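Open afternoon at Vondside, November

Vondside opened its teaching rooms at 2 and I got there late. Upstairs, in room 406, people show the robot a job by hand, holding a gripper themselves and doing the task over and over. Drinks were the task on my visit. The small cup has to be kept level, which is harder than it sounds.

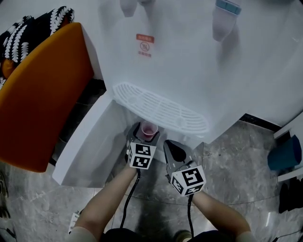 Gwenllian Phillips: I'd still teach pouring by remote control. It's slower, but you only see what the robot sees.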